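Boards > Manipulation > Data Collection > Handheld grippers: head view worth keeping?

New posts | Unanswered | Members | Search

Reading time: 2 min

plotfour
We finished an ablation on the Susetti set and I'd like criticism before we write it up. 303 demonstrations with two handheld grippers, pose from marker cubes, plus a head-mounted view. Policy A trains on wrist views only. Policy B adds the head view. Over 40 rollouts per task, B is clearly better on long objects lying on the floor and no different on tabletop work. Same backbone, same action horizon.

Dela Quartey
Did you match the number of image tokens? If B sees an extra stream at full resolution, you have changed capacity as well as viewpoint.

plotfour
Matched. Wrist crops in A were upsampled to the same total.

ofori_lab
I don't buy the viewpoint explanation. We ran something close on Ofori last November and the gain went away once pose jitter was filtered. A cube that tips away from the tracking view gives you bad orientation for several frames. Your policy may be using the head view to repair bad labels.

plotfour
Possible. We drop frames with reprojection error over threshold, but the threshold was tuned on tabletop clips. I'll rerun the floor tasks with a stricter one.

Dela Quartey
Also report how many frames that removes per task. If floor tasks lose more, the comparison is uneven before training starts.

plotfour
Fair. Current count is 179 dropped segments out of 3,411, not split by task. I'll split it.

ofori_lab
And what does the head view contain during the floor tasks? If the operator's arms and the room fill most of it, I'd expect overfitting to the room — our Ditell runs failed that way when we moved buildings.

plotfour
Coat rack task, head view, both grippers out in front of the operator:
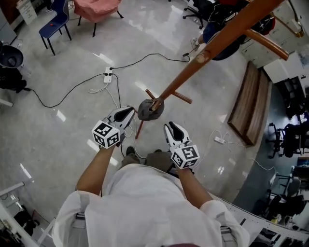 Zanele Mtshali: I would hold out a whole room before arguing about thresholds. Random splits by episode won't separate your two explanations, and a strict filter will only shrink the training set.

ofori_lab
Do both. The filter rerun is cheap.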